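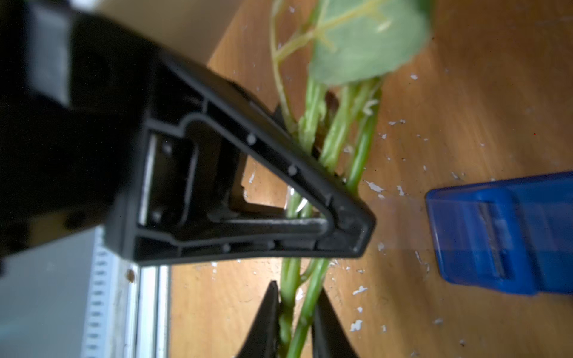

Can you do this with stems at all, a reader of the Bestar pages wrote in after the cable tutorial, or do they bend so much that the examples come out useless? Stems are lovely to work with, and a bunch of flowers is one of the best tasks I know for a small two-arm setup. They do need a bit more care than blocks and cups, so this page goes through how we gather examples of flower handling on our bench in Zarau, from setting up to throwing out the bad takes.

I'll assume you already have two arms running, that you can steer both by hand with leader arms or something similar, and that your recorder saves joint positions and camera pictures against the same clock. If you're not there yet, do the Bestar setup pages first and come back.

What you are collecting

One example (we say "episode") is one complete go at the task, from arms at rest to arms at rest. The learner sees what the cameras saw and what the joints did, and tries to work out what you would have done next. It copies everything, including your dithering! If you hover for two seconds before every grasp while you make up your mind, you will end up with a robot that hovers too.

Our flower set is called Estrella. It has 1,177 kept episodes in it at the moment, and it grew out of a first batch of 82 that were just good enough to show the idea worked. Please don't be put off by the big number. Those 82 taught us nearly everything on this page, and a first batch that size is well worth making.

Step 1. Write the task in one sentence

Ours reads: "Hold the bunch near the blossoms with the left gripper, tidy the stem ends with the right, lay the bunch down." Every person who drives the arms reads that sentence before they begin. If you catch yourself adding "and sometimes" to it, you have two tasks, and they should go in two folders.

Decide the finish as well. For us an episode is over when the bunch is lying flat, both grippers are open and both arms have gone back to rest. We argued for a whole afternoon over whether a single stray stem counts as tidy. (It does, if it is lying alongside the others.)

Step 2. Set up the cameras

Use one fixed camera that takes in both arms and the whole floor, plus one at each wrist. The fixed view tells the learner where the bunch is. The wrist views tell it what is going on between the jaws, and with thin green stems that is where all the interesting things happen.

Before you record anything, close each gripper on a single stem and look at the wrist picture at the size the learner will get it. Ours gets a small one, and the first time we tried this the stem had all but vanished. Tilting the wrist camera a few degrees brought it back. Check that the cable can't swing across the lens when the wrist turns right round, too — run the joint to both ends of its travel and watch.

Fix your exposure and white balance by hand. Automatic settings will shift the colour of everything when a white arm passes close to the lens.

Step 3. Choose and lay out the flowers

Artificial flowers will save you a lot of heartache. They can be picked up again and again, and a bunch you use in December will still be much the same bunch in spring. Mix thick and thin stems if you can, and some with leaves still on. Leaves catch on things, and you want the learner to have met that.

Lay the bunch down in a different place each time. We use 3 starting zones (left, middle, right) and turn the bunch a little within each one. Swap zones after every few episodes and don't do one zone all morning, or your driving style at nine o'clock gets tied up with the left side of the floor. I learned that one the slow way.

Step 4. Practise without recording

Have up to 6 dry runs before you press record. Your hands need to find the rhythm, and the first couple are always dreadful. Mine still are.

What you're looking for is a smooth approach, one clear closing of the gripper, and then a short still moment with the stems held before the other arm comes in. Come at the stems from above with the jaws wide, and let them slide in between the tips. If you push sideways, the stems roll away and you'll be chasing them round the bench.

Two arms at once is a funny feeling to begin with. It gets much easier if you think of one as the holder and the other as the worker. Get the holder settled, then more or less forget it, and give all your attention to the worker.

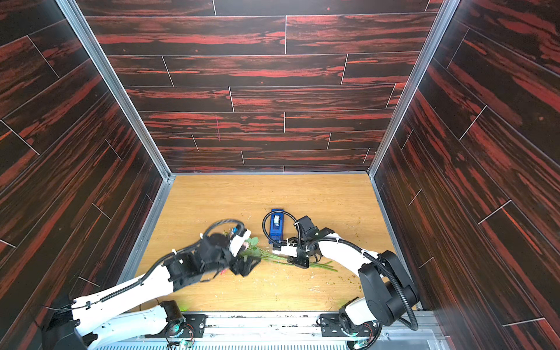 Step 5. Record in short runs

Press record, wait for the tone, drive the task, go back to rest, press stop. Then label it straight away: good, poor or failed. We stop for a rest after twenty minutes or so, and the takes after a tea break are noticeably crisper than the ones before it.

Keep the recoveries. If a stem slips and you calmly go back and pick it up, that is a wonderful episode, and it deserves a "good" label with the word "recovery" after it. The learner will drop stems as well, and it has to have seen somebody get out of trouble. What you should throw away is panic: jerky grabs, grippers knocking together, a bunch dragged across the floor by one leaf.

Step 6. Leave some mess in

We used to sweep up between episodes. Then we tried the trained arms on an unswept bench and they wandered off after the crumbs! Now we let bits build up for a while, brush down, and let them build up again, so that the set has clean floors and littered ones in it. The same goes for other small things lying near the bunch. Put a box down, shift it from time to time, take it away again.

Do clean the finger pads, though. Dust on the pads changes the grip, and you won't see it in the pictures.

Step 7. Watch them back

Play every episode at four times speed before it goes into the set. It's a dull job with a great pay-off. Look for these:

Cameras that froze or dropped pictures partway through
A hand in view at the start or end
Long pauses with nothing moving
A label that doesn't match what happened
An arm that began somewhere other than its rest position

Trim the pauses at the two ends. Leave the ones in the middle alone, or throw the whole episode out. Cutting the middle makes the joints jump, and the learner will try to jump as well.

Step 8. Train early

Don't wait for a huge set. Train on your first batch overnight, run it on the bench the next day and write down every way it goes wrong. Our first one was very good at picking up the bunch and hopeless at letting go, and when we looked through the takes we found we'd all been opening the gripper in slightly different places. One more morning of recording, with everybody letting go at the same height, made a very clear difference.

Then gather examples for the weak spots only. This is the part I enjoy most — you see the arms make a mistake, you drive a dozen takes that show the way out of it, and the next version handles it with no fuss.

Sharing a set between benches

Part of Estrella was recorded on our second bench, in Sastitz, where the arms are the same but the lamp is lower and warmer. Mixing the two helped on both benches. If you want to try it, use the same rest position and the same task sentence, measure the distance between the two arm bases, and note the bench in each label so you can split the set again later. Keep the camera heights close if you can. A small difference did us no harm, but a fixed camera mounted on the opposite side certainly did, and we had to leave those takes out.

The label sheet and the checklist from Step 7 are on the Bestar downloads page, next to the ones for cables.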